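Teltia Community Help > School Projects > Robotics

Gripper drops or twists the spoon handle, table-setting task, class project

Posted by foltomano_dad, Sunday, August 1, 2021
Views: 2691

I'm helping with a summer robotics class for high school students. Their final project is a kitchen and table-setting task: the arm has to pick up things with handles, move them between the pots and the place setting, and put them down without knocking anything over. The gripper is a two-finger parallel type. The students glued soft pads to the inside of both fingers in May and have not changed them since.

A grip on the brown rod, from the wrist camera, and the table with the place setting and the two pots:

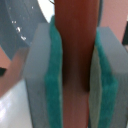
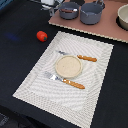 What we have tried so far

The students ran 128 pick attempts last week and wrote every one of them down. Of those, 124 ended with the thing still in the gripper, so holding on is mostly fine. The trouble is that on a lot of the good ones the handle turns in the pads while the arm is moving. With a straight rod you don't care much. With the fork or the knife it matters, because the piece comes down at the wrong angle next to the plate and the judges take points off for that.

We have tried closing harder. It helps a little, but then the pads squash and the handle creeps upward. We also tried going slower, and the students don't like that because the run is timed. The limit is 201 seconds for the full table and they are already close to it.

A second problem, maybe related. The wrist camera is so near the fingers that once something is gripped, it blocks most of the view. The students' code is supposed to check the angle of the handle before placing, and it gets it wrong often. Is there a normal way to deal with this? We have no money for a new gripper. One more overhead camera would be possible if somebody tells me it's worth it.

The students want to do the fixing themselves, so I'm looking for things they can test in an afternoon.

Lilla Lengyel
Accepted reply, 14 people found this helpful

You have two separate problems, and I would have the students work on them separately. I coach a school team and we had both in the same year.

For the twisting, look at where on the handle you are gripping before you change anything on the gripper. A fork held near the end of its handle has all the weight of the head hanging off to one side, and soft pads will let it rotate every time the arm speeds up or stops. Find the balance point. Have a student lay the fork across one finger and move it until it stays level, then mark that spot with a bit of tape. Do the same for the knife. It will be in a different place. Then change the pick position in the code so the fingers close on the tape.

After that, check the pads. Soft pads wear flat and get dusty. If yours have been on since May, put on new ones and run the same test again before you judge anything else. Change one thing at a time and do at least twenty picks for each change. Your students are already keeping a log, which puts them ahead of most teams I see.

Ridged handles like the ones on your fork and knife are harder than they look. The pads touch the high spots, and where you land on the ridges changes from one pick to the next. A thin layer of grippy rubber over the soft pad helped us. We used shelf liner, cut to size, with double-sided tape.

Also look at the acceleration setting, which is separate from speed. You can keep a fast top speed and make the starts and stops gentler. We lost very little time doing this, and the twisting went down a lot.

For the camera: measure the angle before the grip, while the arm is above the piece and can still see all of it. Save that number. Then turn the wrist to line up with the handle, close, and assume the angle has stayed the same. Once the twisting is fixed, that is a fair assumption. Trying to read the angle with the fingers closed will always be difficult with the camera that near.

I would wait on the overhead camera. It means a new calibration, and students tend to spend a week on that. If you still have bad placements after the changes above, then get one, and mount it on something that doesn't touch the table.

vincze_k
3 people found this helpful

Just get the Clakine pads, they are better than those pads. We switched and stopped having problems. I don't remember the part number.

Also, dark tables are bad for some cameras. You could try putting a light-colored cloth down.

bench_and_solder

Agree with Lilla on the balance point. I'd add a few things.

Check that both fingers close evenly. If one side touches first, it pushes the handle before the other one arrives, and you start the move with the piece already crooked. Put a pencil upright in a lump of clay, center the gripper over it and close slowly. If the pencil leans, the fingers are off center or one pad is thicker than the other. Ours was a pad. A student had used two layers of tape on one side.

I don't agree about changing the tablecloth. With a white mat on a black table the edge of the mat should be easy for the code to find, and you can use it as a reference for where the plate and the cutlery go. What did give us trouble was metal. The head of a fork can shine so much under a lamp that the code sees a white blob, and on a white mat it disappears. Have the code look for the handle by color instead. Orange-brown on white is about as easy as it gets.

On the time limit, have the students write down how long each part of the run takes before they decide that slower moves are out. We found that our arm was waiting two seconds after every grip for no reason. Somebody had put in a pause while testing and left it there.

foltomano_dad

Thank you all. The pencil test leaned to the left, so that's what they are fixing first. The tape marks are on the fork and knife now too. I'll ask about the pause, I think I have seen one in there.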